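I learned to cook from a magazine

When I moved to Branirberg I could prepare 2 dishes, and one of them was boiled eggs. I am not proud of this. In my family the kitchen belonged to my grandmother and then to my aunt, and the children were sent outside until the food was on the table. So at the age of 35 I stood in a rented kitchen with a stove I did not understand, and I ate bread with cheese for most of the first winter.

The magazine was in the apartment when I came. The tenant before me had left a pile of it in the closet, under a broken umbrella. It was called Doneck Home Table, and it was printed by a small publisher that I believe does not exist anymore. The pile had 16 issues, all from different years, with no order. Some had coffee rings on the cover. One had a shopping list written on the back in very small letters: onions, soap, stamps, onions again.

At first I read them only for the language. My English was good enough for work but not for home. I knew how to say "please find attached" and "the delivery is postponed," but I did not know the words simmer, whisk, pinch, or crust. At work nobody asks you to fold something gently. I kept a notebook and I wrote every new word in it with a small drawing beside it. The drawing for "colander" took me three tries, and before that I had called it "the bowl with rain" to a very patient woman in the shop.

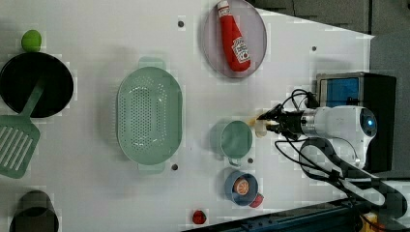
After some weeks I began to try the recipes also. The first one was a lentil soup from an issue with the number 94. I chose it because it had only seven ingredients and the writer promised that it could not go wrong. It went wrong a little. I did not know that "a clove of garlic" is one small piece and I thought it was the whole head. I ate the soup for four days, and the people who sat near me on the bus were polite about it.

What I liked in the magazine was the tone. The writers did not explain too much, but they were never cold. One of them signed only with the initial R. and she (I always thought it was a she) had opinions on everything. She did not like nonstick pans. She did not like raisins in anything that had salt. She wrote that a person who is tired should be allowed to eat an omelet at any hour and should not feel that it is less than a dinner. I read this sentence many times. I had come home at nine in the evening, it was raining, and I made the omelet.

In spring I understood that I was reading R. the way other people visit a neighbor. I agreed with her or I argued with her, mostly aloud. When she wrote that rice must be washed three times I washed it three times. When she wrote that cinnamon has no place near meat I said, in my own language, that she should come to my grandmother's house one time and then we can talk again.

There was also a page at the end for letters from readers. I learned more English from this page than from any course. People wrote as they speak. A man complained in half a page that his bread was "flat as a doormat." A woman wanted to know if she could freeze gravy, and in the next issue in my pile, which was from five years later, another woman wanted to know the same thing. I never found the answer, because the issue with the answer was not in the closet. I tried it myself in the end. You can freeze it.

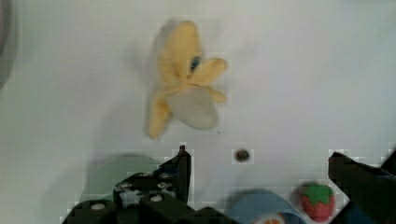
The dessert pages I left for last. In my family a dessert is fruit, and I was a little afraid of ovens. The oven in the apartment was a Trekon, very old, and the numbers had been cleaned away from the knob by somebody who cleaned too well. I had to guess the heat from the position of my hand. My first cake was black on the outside and soup on the inside. The second cake was only ugly. The third I brought to work, and it was eaten before eleven in the morning, and I stood beside the empty plate much longer than was necessary.

I live now in another apartment, on Ngubane Street, with an oven that has all its numbers. I have real cookbooks and some of them are beautiful and heavy. But I cook from the magazine more often. The pages are stained now by me also, and I write in the margins what I changed, so that there are two kinds of handwriting on the lentil soup. I do not know who the other one is. He or she wrote "more salt!!" and I agree.

Last May I typed out one of R.'s short columns to send to my sister, who is learning English now and is also not a cook. It was not easy to choose. I took the one on sauces, and I copy it below for anyone who would like to read it. The spelling is as it was printed.
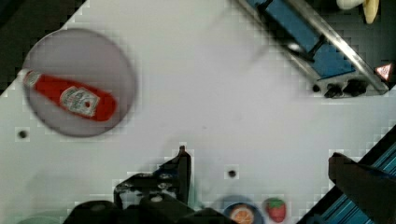
Doneck Home Table, No. 35, p. 16

"A guest who asks for ketchup is not insulting you. He is telling you what his mother put on the table. Give it to him without a face. I have seen good cooks spoil a whole evening over this, and the roast was dry anyway.

If you want to make your own, do it in the last weeks of summer, when the tomatoes are cheap and a bit too soft to slice. Cook them slowly with an onion, vinegar, brown sugar, and a few cloves. Push it all through a sieve, and cook it again until a spoon leaves a road behind it. Keep it in the refrigerator in a clean jar. Your guest will say it is very nice and ask if you have the other kind. R."

My sister wrote back that she understood everything except "without a face." I explained it to her on the phone and she laughed, and then she asked me if a clove here is the same clove as with the garlic. It is not. I told her to write it in a notebook, with a drawing.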